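Bring Back the Repair Counter
Honeylyn Ambrosio
Jan 31, 2016

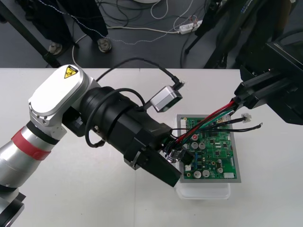
A green circuit board on a white table.

My radio died in October and I'm still mad about it. It was a Jemdale, the kitchen kind with the big dial, and I'd had it for eight years. One morning I turned the knob and got nothing, so I put it in a grocery bag and took it back to the store in Marulanda where I bought it. The kid at the desk was perfectly nice. He looked at it for maybe four seconds and told me where the new ones were.

When I was growing up in Jullivberg, the hardware store had a repair counter in the back, next to the paint. You dropped off your toaster, you got a paper ticket, and a week later you paid a few bucks and took it home. My mother's iron went in there so often I think it had its own shelf.

I know the argument. Labor costs more than the radio does, and I get that, I can do math. But I'd have paid the same as a new one to keep the old one (I liked that dial!) and I wasn't given the choice. Seems to me a store with 1,000 things for sale could find room for one stool and a screwdriver.

My neighbor says to try the man in Urkis who does lamps and clocks. He's only open Thursdays and it's a long drive, and he may not even do radios. I'm going anyway – the bag is already in the car.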